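Clearing the worktop, and why I would not buy a machine for it

I have been putting numbers on household chores since September, mostly to settle an argument with myself over whether any machine could do them yet. Dishwashing as such is solved: you load a box and it washes. What interests me is the bit either side of the box, where someone has to decide what each thing is and where it belongs.

My working estimate comes from three sources. One is a trial write-up from Lusitz, a small firm selling a single-arm kitchen unit. The second is a demo I sat through at the Astgate trade hall one Saturday. The third is my own kitchen, timed with a phone.

The Lusitz write-up gives 1255 attempts at picking up one item and putting it in a named place. Of those, 662 finished with no help. That is a little under 53 per cent. The attempts were single items on a clear surface, well lit, with the arm bolted down. Plates and mugs did well. Cloth did badly, and anything lying partly on top of something else did worse, as the arm tended to take hold of the upper item and drag the lower one along with it.

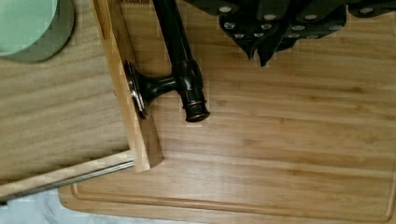 Overlap matters more than the number of items. A board flat on a counter gives a two-finger gripper very little to hold. Put a second board or tray across one side of it and the order of work is fixed: whatever sits on the tray first, then the tray, then the large board. A person does this without planning. A machine has to work out which thing supports which, and from a low viewpoint half the evidence is hidden.

Then there is sorting. A bowl goes in a cupboard and a spotted cloth goes in the wash or on a hook, depending on its state. A tap lying on a chopping board goes in neither. It is heavy at odd points, has a side arm with a flange on the end, and will roll or swing if lifted in the wrong place. No list of kitchen items I have seen includes loose plumbing, and the software would need to say "don't know" and leave it alone. Varma, the planning package used at Astgate, does at least have such a setting. It was switched off for the demo.

Speed is the other problem. The demo arm took 300 seconds to clear four items. I took less than 20 for a similar set, and I was not hurrying.

Shop-floor work is further on, for dull reasons. The parts arrive the same way up. Justinik quotes 200 picks an hour for its bench cell, and I can believe it, given a fixed tray and one type of part - conditions my kitchen has never met.

I shall repeat the timings when Lusitz publishes its two-arm results. A second arm should help with the cloth. I doubt it will do much for the tap.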